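Fedutwood Home Sessions – Gallery: Clothes and Bedding

Home | Sessions | Gallery | Prices | Contact

Fedutwood is the home recording service from Stenier. A trained operator comes to an ordinary home with a hand-held gripper and does ordinary jobs with it: picking up, spreading, folding, hanging, putting away. The recordings go to teams who are teaching robot arms to do the same work. The gallery is split by type of job, and this page covers clothes and bedding. Kitchen, bathroom and hallway work each have a page of their own.

We record in rooms as people live in them. Beds stay made up with whatever sheets are on them, pillows stay where they are, and decorations stay on the walls. The library for clothes and bedding now holds 3,168 clips from 69 homes.

Thick garments

Quilted and padded jackets are the items customers ask for most, and they are slow to record well. The filling moves about under the jaws, the outer fabric is smooth, and the creases fall differently each time. A full session on thick garments includes flattening, taking hold of an edge, turning the garment over, folding the sleeves in, folding in half and moving the folded garment to a shelf or drawer. Customers can order any of these steps singly. 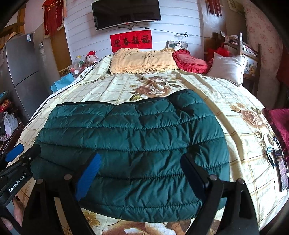

Quilted jacket laid out on a bed, with the gripper pinching its near edge.

Edge grips are recorded from several sides of the bed where the room allows it. Small rooms often allow only one or two sides, and we list which ones were used in the notes that come with each session. Rónán Horgan runs the garment sessions and has asked us to say that a bed is the best surface we have found for padded jackets. Tables tend to be too short for the sleeves. Floors are fine for the recording and hard on the operator's knees, so we only use them when a customer wants floor work.

Padded items are recorded closed and open. If a jacket has a hood, the hood is done as a separate set, with the hood out and then tucked under. Belts, cords and tags are left on unless the householder would like them removed. Several customers have told us that loose straps are a useful difficulty to have in the data, and we have stopped tidying them away before we start.

Shirts, trousers and knitwear

Thin cotton is quicker to record than anything padded, but it gives more failed grips. We keep the failed ones. Each is marked in the notes with the point where the fabric slipped or where the jaws picked up two layers in place of one. Customers who don't want them can leave them out of the order, though most take them.

Knitwear is recorded at a slower pace. Loose knits catch, and the operator will stop if there is any chance of pulling a thread. Householders are paid for any item we damage. So far that has come to two jumpers and a pillowcase.

Sheets, covers and pillowcases

Bedding sessions need more floor space than garment sessions. For a double duvet cover we ask for clear floor along at least one long side of the bed. Fitted sheets are the hardest job on our list with one gripper, and we now offer them with two operators, one at each corner. Paora Goodwin, who looks after scheduling, needs a little more notice for these bookings.

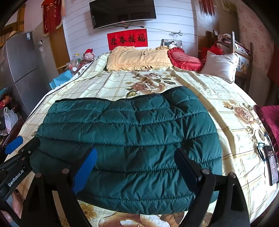 Pattern matters as well. Plain sheets make it easy to tell the garment from the bed, and a good share of the older material was recorded on plain sheets for that reason. Customers then found that their systems did badly on flowers, checks and stripes. Since September we have asked for a mix, and each session sheet now records whether the bedding is plain or patterned and whether it is lighter or darker than the item being handled. Householders are never asked to change their sheets to suit us.

Lighting is handled in the same way. We use the lights in the room and the daylight that comes through the window, and we write down which were on. If a customer needs a fixed level of light, we can do the work in our own unit, but the gallery is made up of home sessions only.

What comes with a session

A standard session covers nine jobs in one room, each repeated until the operator has the agreed number of clean attempts. You receive:

– the recordings, sorted by job
– the session sheet, with notes on the room, the surface and the items
– a list of failed attempts, with times
– the householder's signed permission, held by us and confirmed to you in writing

The price for a standard session is £600. That includes travel and payment to the householder. Two-operator bedding sessions are quoted separately. If you want a particular type of garment that we don't usually find in homes, such as ski wear or waxed coats, send it to us and we will take it along and return it afterwards.

Personal items in the room

We get asked about this by customers and householders alike. Before the session, the operator goes through the room with the householder and agrees what may be in view. Anything the householder would like covered or moved is dealt with first. Permission can be withdrawn afterwards, and Vega Mateos in our records office deals with those requests directly. Where a clip is withdrawn, customers who hold a copy are told and a replacement is recorded at no charge.

Comments from customers

Otakar Jelínek at Uten has used the garment sets for a year. He found the notes on layers the most helpful part and would like the session sheets to give fabric weights. We don't weigh garments at present. We do copy the fabric details from the care label when there is one.

Settimio Russo at Ó Flaithearta took the bedding sets and was less happy with the pillowcases, where he thought the attempts were too much alike. He was right, and the job has been changed so that the operator starts from a different corner each time. The new pillowcase clips are being sorted now and will be sent free to anyone who bought the earlier ones.

Booking

Bookings for home sessions are confirmed every Thursday. Send us the list of jobs, the type of garment or bedding, and any limits on room size or surface. If you are not sure how many repeats you need, say what the recordings are for and Rónán will suggest a number. Sample sets for thick garments, thin garments and bedding are available on request through the contact page.

Next gallery: Kitchen – Cups, Pans and Drawers
Back to all galleries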